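Week 2: Packaging and the Price of Looking Expensive
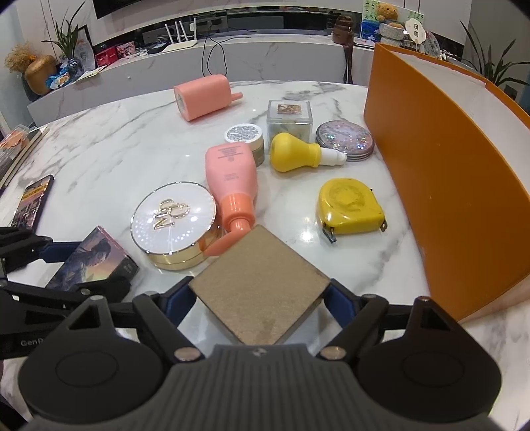 2 min read

Cosmetics come in small amounts, and the packet's job is to make you forget it. A gold rim suggests a gift. A heavy lid suggests you were right to spend the money.

Brisa Villaseñor calls this "paying for the click". Her essay runs to roughly 3000 words and most of them are cross.

For the seminar, read the Skumau case and price one product per 20 ml. Bring your receipts, if you can face them.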